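Snack Drawer Sorting
README

Hello and welcome! This collection is all about one of the happiest little chores in any shared office: putting the snacks away. We have been filming packets, trays and tabletops for months now, and we love how much there is to see in something so small. A crinkly wrapper folds, swings, catches the light and never lands the same way twice.

What's in it

The collection holds 800 short clips, split into 10 folders. Each clip covers one snack going into, out of, or between trays. The work was done at our Watgate office, mostly at the long table by the kitchen (the same one that gets taken over by birthday cake, so there are gaps in the clip numbers and we left them alone).

Folder names follow the kind of packaging, then the kind of tray:

narrow_frosted
narrow_clear
pouch_frosted
pouch_clear
box_frosted

and so on. The word "narrow" covers any long, slim packet, whatever is inside. We tried sorting by flavor at first and gave up within a day, as half the wrappers looked alike once they were turned over. If you want to redo it by flavor, please do, and send us the result!

The trays

Kaja Ozoliņš picked the trays and she picked well. The frosted ones are a joy to look at. Light goes right into the plastic and the edges glow, so the steps and compartments inside show up softly even when the walls hide most of what is in there. The ridges on the walls are great for judging depth too. A thin green packet hanging near one of these trays is about as pretty as storage gets.

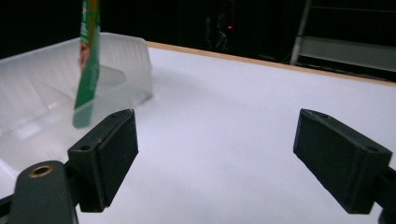
Labels

Every clip has a line in labels.csv with these columns:

clip: file name without the ending
item: short name for the snack
color: main color of the wrapper, one word
tray: frosted or clear
start: where the item was when the clip began
end: where it was when the clip ended
notes: free text, often empty

Tõnu Kalniņš wrote most of the notes and they are worth reading. He has strong feelings about licorice.

Known problems

Fast swings come out blurry, especially with light packets. We kept those clips in because a blurry wrapper is still a wrapper, and they are handy if you care about motion.

White trays on a white table can be hard to outline. Go slowly around the near rim.

In 2 of the folders the color column says "green" for both mint and lime. We'll split those in the next version.

Changes

Version 5, 04/12/2020: added the pouch folders, fixed swapped start and end labels in box_clear, renamed "wrapper" to "narrow".

Version 4: new frosted trays. The August clips with the old lids are gone.

Use and thanks

Use the clips for anything you like, and tell us what you made! A big thank-you to everyone at Watgate who kept the snack table stocked, and to the person who labeled the entire pretzel folder on a train. Questions about the trays go to Kaja, and questions about the labels go to Tõnu.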